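Tallen Canteen Project - Storage and Restocking
Kamran Sial and Mahfuz Debnath

Our question was simple: where do drinks go so that people can find them quickly? We logged 692 trips to the shelf in February and loved every messy page of it - even the Wednesday rush!

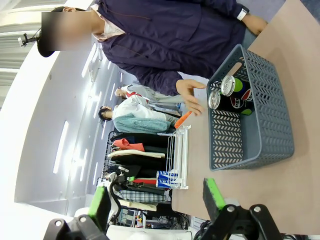 Open baskets became our favourite part of the whole project. They are easy to lift, easy to wipe, and a glance tells you what needs topping up. With just two Pepsi cans lying on their sides at one end of the grey basket, there is still plenty of room for more. The white wire rack suits cans laid flat as well, and we would like to try a longer one next term.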